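About Gaillard Sewing School

Print this page | E-mail this page

Gaillard Sewing School teaches adults and older teens to make, mend and alter their own clothes. We are on the second floor of the old Nitier building, over the hardware store, and have been there since the school opened. The entrance is on the side street. There is an elevator, but it is slow.

The school started with evening classes in hemming and zippers. Most of the people who came wanted to fix one pair of pants and go home. Enough of them stayed on that we added a beginner course in skirts, then one in shirts, and later a full program in pattern drafting. We now teach 2 levels of drafting and a separate course on coats, which runs only in winter.

Last year 805 students took at least one class with us. Many take a single weekend workshop. Others have been coming for years and use the open studio hours to work on their own projects, with a teacher on hand for questions.

How classes work

Courses run for eight weeks and start in March and in the fall. The next fall term begins on 9th September. A beginner course costs $40 per session, and thread, pattern paper and machine needles are included. Students bring their own fabric. We send out a list of what to buy when you sign up — please don't buy fabric before you get it, as the width matters for the first project.

You do not need your own machine. If you have one and would like to learn on it, bring it along with its manual and power cord. We can help with threading and tension, but we do not do repairs.

The Gromance Room

Our smaller classroom is called the Gromance Room, after the dress shop that closed and left us its cutting tables and dress forms. It is used for fitting classes and for the pattern library, which holds 1,702 printed patterns. Current students may trace any of them in the room. Patterns can't be taken home.

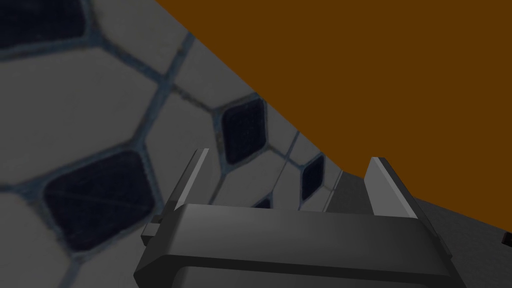 Computer rendering: gripper with two upright fingers.

Alterations and custom work

We are a school and do not take in alterations. For wedding dresses and suits, we send people to Vurex Tailoring, across the street. They also sell buttons and lining by the yard, and our students get a small discount there with a class receipt.

Missed classes can be made up in open studio within the same term. Refunds are given up to one week before a course starts.

Print this page | E-mail this page

Comments (3)

Took the skirt course last fall. Good pace, and the teacher stayed late to help me with my waistband. The room does get warm, so dress light.

Is the coat course OK for someone who has only made shirts? I can do a collar but have never worked with wool.

Reply to the above — I went in with just shirts and managed fine. Do the practice pocket before you cut your real fabric.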